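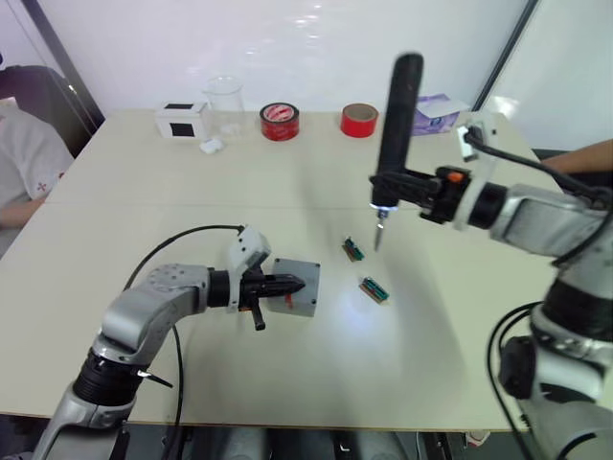

Week 4: Writing instructions other people can follow

Hi all, these are my notes from Friday's session, tidied up a bit for those of you who missed it (the bus thing, I know). Bring a printed copy to the tute if you can, as we'll be scribbling on them.

I started with my mum's pavlova recipe, which I've had on the back of an envelope for years. It says "beat until right" and then "cook the usual way". Perfectly good instructions for Mum! Useless for me, and I've wrecked a fair few eggs proving it. Most bad procedures I get asked to fix have the same trouble. The writer has done the job so often that half the steps have gone invisible.

Who's reading?

Before you type anything, jot down who'll use the thing and where they'll be standing. Someone reading at a desk with a cuppa can cope with a long paragraph. Someone halfway up a ladder can't. Samuele De Luca did his assignment last year on bleeding a radiator, and his first draft had a lovely page on the history of central heating before you ever got to the valve. He moved it to the back and his mark went up a fair bit.

One action per step

"Remove the cover and check the seal, replacing it if worn" is three jobs, and the "it" could be the cover or the seal. I'd split it. I'd also put any condition first, so "If the seal is worn, replace it." People start doing things the moment they hit the verb, me included.

Warnings go before the step they belong to. I still own a Purico kettle whose booklet tells you to descale it, then mentions over the page that you should've unplugged it. Charming.

Names for things

Pick one word and stick with it. If it's a lid in step 2, it's a lid all the way down, even if your Year 10 English teacher told you to vary your vocab. Sorry to her.

For next week

Choose a task you know well and write it up in 1,000 words or fewer. Then swap with a partner, sit on your hands and watch them try it. No helping! Write down every spot where they stop or ask you something, and bring both the draft and your notes.

Reading is chapter 4 of the course reader, though you can skip the bit on flowcharts until after the break.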